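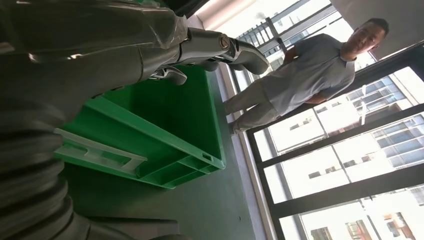 # Bumilier Hand, revision 2

Revision 2 of the Bumilier jointed hand is ready to order, and we love what has changed! It curls more smoothly, fits every Warno arm already in use, and closes the thumb fault reported by owners of the first version.

## The thumb fault

In April, Wiesława Malinowski at Berlow wrote to say her hand had dropped a full crate during a lift. The fingers held, but the thumb let go with no warning on the controller. Hollis Marchetti on our bench ran 1,000 grips with her unit and got the same release 73 times, nearly all of them with the wrist tipped down (a wonderful bit of detective work, by the way). A cable at the base of the thumb was rubbing on its guide and going slack.

## What's new

- Wider cable guide with a rounded lip
- Slack sensor in the thumb that stops the arm and keeps the fingers closed
- Softer release, so a load settles before the hand opens

## If you own a first version

Stop lifting over people or walkways until the thumb kit is in. Keep loads under 5 kg and stay clear of the space under the hand. The kit is free from Abernathy, our parts desk, and takes roughly an hour to fit. Switch off the arm and support the wrist before you take out the guide. Run the empty-hand test in the kit leaflet before lifting again.

Serial numbers ending in B already have the new guide.

Page updated July 26, 2020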